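Skilora to open its second horror feature with an 80-seat run in Bondgate

The Hollow Tenant moves from the festival circuit to a regular theater in April, with a sequel already being written. 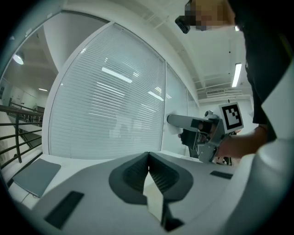 Bondgate gets it first

Skilora, the small production company behind the haunted-house picture Oprea, will open its second feature at the Kastska theater in Bondgate this April. The Hollow Tenant will play in the smaller of the theater's two rooms, which seats 80, and will stay there for at least two weeks before other towns get it.

The company announced the booking on its website and confirmed that the version shown will be the full cut. A shorter edit, made for a late-night festival slot last year, has been dropped. Skilora said the shorter version lost most of the first act and left audiences unsure who owned the building where the story takes place.

The film follows a night clerk who takes a cheap apartment above a closed pharmacy and starts getting mail for a tenant who moved out decades ago. The letters are dull at first - water bills, a library notice, a reminder from a dentist. Then they begin to mention things the clerk did that same day. Most of the story stays inside the apartment and the stairwell, and there are only four speaking parts.

It is a quieter film than Oprea, which was built on loud shocks and a long chase through a flooded basement. That film did modest business in theaters but found an audience at home, and it still turns up on lists of low-budget horror worth seeking out. Skilora has said the two stories are not connected, although a street sign in the new film carries the name Oprea and viewers at early screenings were quick to spot it.

Effects done on set

Nearly all of the effects in The Hollow Tenant were done in front of the camera. The apartment was built as a set with walls that could be moved inward between takes, so the rooms get smaller as the story goes on. The change is slow enough that many viewers miss it until the last reel, when the clerk can touch both sides of the hallway at once.

The letters were made by hand. The art department prepared 300 of them, each with its own envelope, postmark and contents, and the cast did not read them before the cameras rolled. Fewer than half are opened on screen. The rest fill the closet in the scene used for the poster.

Music is kept to a minimum. The score runs for less than a quarter of the film and is played mostly on a pump organ, with long stretches where the only sound is the building's plumbing. Kastska has said it will run the film at the sound level the company asked for, which is lower than usual for the first half and a good deal higher after that.

Tickets and showtimes

The opening night screening is reserved for Kastska members. Public showings start the following evening, with one show each night at 9 p.m. and an added matinee on Sunday. The Sunday matinee will have open captions.

Kastska is also printing 300 copies of a folded one-sheet with the poster on one side and a floor plan of the apartment on the other. They will be handed out with tickets until they run out, one per person. The theater will not take mail orders for them.

The film has not been rated. Kastska will admit no one under 17 without a parent or guardian, the same rule it used for Oprea. A notice in the lobby will warn of flashing lights in one scene near the end.

Sequel in the works

Skilora said a follow-up is being written under the working title The Hollow Tenant 2. It will stay in the same building but move down to the pharmacy, with a new lead character. No shooting dates have been set, and the company has not said whether any of the first cast will return.

Home release plans for The Hollow Tenant are also open. Oprea reached disc and streaming seven months after its theater run, and Skilora said only that the gap will be shorter this time. The disc is expected to include a commentary track and a short piece on how the moving walls were built. The festival edit will not be on it.

Tickets for the Bondgate run go on sale at the Kastska box office and on the theater's website a week before opening night.

Contact us | Advertise | Privacy | © All rights reserved | Back to top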